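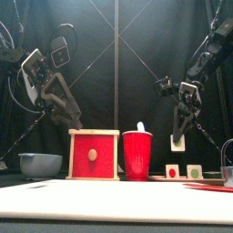
Sharada Poduval reckons small things should live in whatever they came in, and that a drawer box is where you put stuff you've given up on finding. She left that under my last post on desk clutter and I've been thinking about it since.

I don't agree. My red drawer box gets opened more than anything else I own. It's a wooden cube with a felt front and a round wooden knob, and the felt was what sold me. It holds stamps, spare keys, picture hooks and the little screwdriver for my glasses. I went through it in July and threw out 27 dead pens, so maybe Sharada has half a point.

The mixing bowl is another matter. It's light grey with a spout, and for years it sat in the kitchen cupboard under the Sakley colander, where I never used it because I had to lift four things to get at it. Now it stays out at the left end of the row. Mail goes in it, and mandarins in winter.

I paid $136 for a proper desk organiser from Brado a few years back and gave it to Mohsin. The compartments were all the wrong size. Odd bits of kitchenware have done the job better. 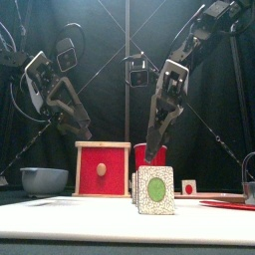
Red cup, red drawer box, and the grey bowl at the left.

The cup is plastic and doesn't match anything except the drawer. I've tried glass jars and a tin in its place, but plastic is quieter when you drop things in it. Salma wants to know where I got the drawer box. It was a market stall, no label on it, sorry. I'll have another look next time I'm out that way.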